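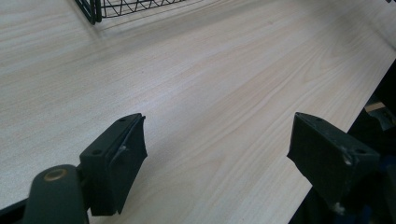

Luuk Wuyts reckons a table should have things on it. He wrote to me after my last post to say that a clear table makes him think someone is about to move house, and that in his kitchen there's always a loaf, a newspaper and a pair of reading glasses waiting, and he wouldn't have it any other way.

Well, Luuk, I've read that twice and I do see your point (the loaf especially), but I'm afraid I've gone over to the other side. I love a bare tabletop now! I like seeing the grain run all the way across with nothing in its way. Ours is a pale, creamy sort of wood pattern with thin darker streaks in it, and I'd more or less forgotten about the streaks, what with the post and the felt tips and the bag of clothes pegs that lived there from April onwards.

It all started with the Javix catalogue. I was looking for a lamp, and every room in it had a table with one bowl of lemons on it and I thought, who are these people, where do they put their keys? Then I looked at our table and I couldn't have put down a single lemon. So I made a cup of tea and had nowhere to put that either, and that was me cross enough to start.

I cleared the lot into two crates and carried them through to the hall. Going through them took 3 evenings, and I'll spare you most of it, but I will say we own 18 birthday candles, all part used, and a remote control that belongs to nothing in the house. I've been round every room with it. My sister thinks it's for the old fan, the one we gave away, so if you've got our fan and you're reading this, get in touch.

The post was the worst. I don't know why I keep envelopes. There was a letter from Vanhove about the boiler service that I'd been hunting for all summer, stuck inside a seed packet, and a voucher for Celtetti that had run out (ice cream, too, so I was quite put out). Everything that needs doing now goes in a folder on the shelf by the door. It's a plain card folder and it's already fat, but at least it's standing up.

Then I cleaned the table properly. Warm water, a drop of washing-up liquid, soft cloth well wrung out, wiping along the grain and then a dry tea towel straight after. There was a sticky ring near my end that didn't want to shift, so I left the damp cloth lying on it while I did the chairs and it came away after that. Please don't use the green side of the sponge. I did that on our previous table and you could see the dull patch every time the sun came round.

I've been asked about polish and I don't use any. I bought a spray from that big place out at Zuvside once and it made everything smell of fake oranges for a week, plus the placemats slid about.

We've got rules now, or I've got rules and the others have heard them. Dinner things come off after dinner. Homework can stay out until bedtime. Anything still there when I lock the back door goes in the basket on the stairs, and whoever owns it can carry it up. The basket is pretty full, I'll admit, and the bottom layer is all mine – mostly knitting, plus the candles, which I couldn't bring myself to throw out.

I may let a jug of flowers back on for Sundays, small one, nothing with pollen. And Luuk, if you ever come over I'll put a loaf out for you, but you'll have to bring your own newspaper. Next job is the drawer under the cooker, which won't open more than a hand's width at the moment. I think it's the potato masher.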